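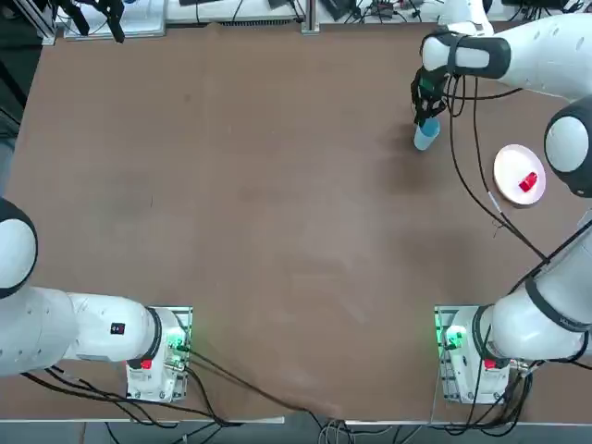

Frequently asked questions for wholesale buyers of Vovwood ceiling fans

What is the minimum order quantity?
The minimum is 40 pieces for one model and one color. If it is your first order, you can mix two colors of the same model inside the 40 pieces. Blades and motor are packed in one carton, and the remote control is inside the same carton.

Can I get a sample before I order?
Yes. We send one sample of each model. You pay for the sample and the freight, and we take the sample price off your first order of 100 pieces or more. Samples of the Galluvlow model need more days, as the blades are painted by hand.

How many fans go in one container?
For the Lombardi model it is 2,240 pieces in a 40-foot high container, without pallets. With pallets the quantity is less, and it depends on the pallet size you use in your country. Please tell us the size before we make the packing list — after that, a change costs extra.

Can you print our logo?
Yes, on the motor cover and on the carton. Please send the logo as a vector file. We cannot print on the remote control for orders under 311 pieces, the supplier of the cases does not accept it.

Do the fans work with a wall dimmer?
No. Please do not connect the motor to a light dimmer. It makes noise and the motor can be damaged, and the warranty does not cover this. Use our wall control or the remote control.

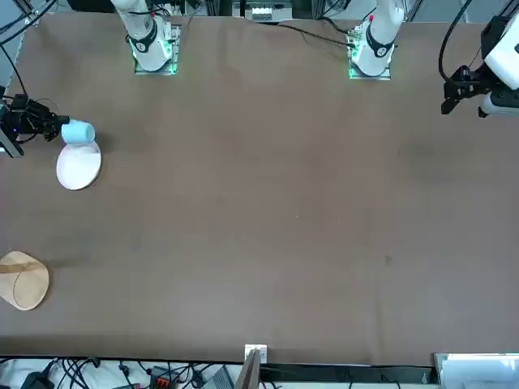 Wholesale Service Department, Vovwood

My fan shakes at high speed. What should I do?
First check that all blade screws are tight. Then measure from the ceiling to the tip of every blade. If one blade is lower, the blade holder may be bent and we will send a new one. If all are equal, use the balance kit from the small parts bag.

What does the warranty cover?
The motor has a longer warranty than the other parts, and both periods are written in your contract. For a claim we need the batch number from the label on top of the motor and a short video. Remote controls are replaced, we do not repair them.

Is the old Skultitow model still available?
We stopped production in February. Blades and receivers for it are still in stock, but nearly all the white ones are sold.

Who do I contact for a price list?
Write to Ada Serra in our department with the model names, the quantity and your port. Prices on the present list are valid for orders confirmed after 2020-09-14.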